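Drilel abre laboratório de Plavbridge e mostra braços robóticos em ambiente simulado

A Drilel abriu em abril as portas do laboratório de automação que mantém em Plavbridge. Os visitantes puderam acompanhar o trabalho da equipa de manipulação robótica, assistir a uma demonstração em simulador e falar com os engenheiros. A entrada foi gratuita, mediante inscrição prévia, e houve sessões de manhã e à tarde.

A visita começou às 9 horas, na sala do rés-do-chão, com uma apresentação de Ildikó Csizmadia, responsável pelo laboratório. Csizmadia explicou que a maior parte do desenvolvimento se faz hoje em computador, antes de qualquer programa ser carregado num braço real. Cada tarefa é montada num cenário virtual, com mesa, peças e iluminação, e repetida com pequenas alterações de posição e de luz.

"Um erro no simulador custa-nos alguns segundos. O mesmo erro na bancada pode custar uma garra e uma semana de espera pela peça", disse a responsável.

Seguiu-se a demonstração, conduzida por Chun-yin Yau, engenheiro de controlo. O grupo juntou-se diante do ecrã principal, onde corria um exercício de recolha de peças. Yau mostrou como se escolhe o ponto de partida do braço e como se define a ordem pela qual as peças devem ser apanhadas. Depois alterou alguns parâmetros a pedido do público, entre eles a velocidade de descida e a abertura da garra.

No cenário usado durante a sessão, um braço preto assente numa base cor de laranja trabalha sobre blocos de cores diferentes, com um segundo braço, cinzento, mais atrás. Segundo Yau, os blocos foram escolhidos por serem fáceis de distinguir e por obrigarem a garra a aproximar-se de ângulos diferentes. O tampo manchado da mesa também é propositado: a equipa quer que o sistema de visão aprenda a separar as peças de um fundo irregular.

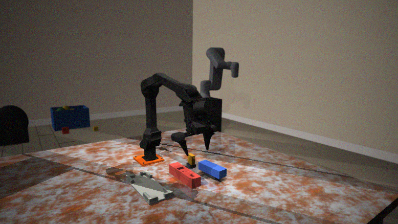
Quanto tempo demora passar um programa do simulador para um braço real? Na Drilel, o prazo normal é de 2 semanas, contando com a calibração das câmaras, os ensaios a velocidade reduzida e a verificação das paragens de emergência.

A passagem para o equipamento físico foi, aliás, o tema que mais perguntas suscitou. Vários participantes quiseram saber até que ponto os resultados obtidos em computador se confirmam na bancada. Yau respondeu que o atrito e a flexibilidade dos materiais continuam a ser difíceis de reproduzir. Uma peça que no simulador fica bem presa pode escorregar na garra verdadeira, e nesses casos a equipa mede o desvio, corrige o modelo e volta a correr os ensaios.

O laboratório registou 3.559 ensaios simulados na última série de testes, dedicada à recolha de peças pequenas e alongadas. Os dados servem para afinar o controlo da garra e serão usados no projeto Blackwood, que a empresa desenvolve para uma linha de embalagem em Grondville. A linha trata peças de formatos variados, hoje separadas à mão no início do turno.

Questionada sobre o efeito do projeto nos postos de trabalho, Csizmadia afirmou que os operadores de Grondville vão receber formação para supervisionar as células automáticas e que a separação manual se mantém para as peças frágeis. Não quis avançar valores de investimento nem uma data para a entrada em funcionamento, que depende dos ensaios na fábrica.

Na segunda parte da visita, os participantes passaram pela oficina, onde são montadas e reparadas as garras, e pela sala de controlo. Quem quis pôde sentar-se a um posto de treino e comandar um braço virtual com um manípulo, tentando colocar uma peça num tabuleiro. Os técnicos ficaram junto dos postos para explicar os comandos e repor o exercício no ponto inicial.

Entre o público estavam estudantes do ensino secundário, alunos de engenharia e trabalhadores de empresas da zona industrial. Uma professora de eletrotecnia que acompanhava uma das turmas perguntou pela possibilidade de estágios. A empresa tem vagas de verão no laboratório, e as candidaturas fazem-se na receção ou através do formulário disponível na página da Drilel.

A sessão da tarde repetiu o programa da manhã, com mais tempo reservado para os postos de treino, que tiveram fila até ao encerramento. A Drilel conta organizar outra visita no outono, desta vez com uma demonstração na bancada física. As inscrições serão anunciadas na página da empresa e a lotação de cada grupo continuará limitada por razões de segurança.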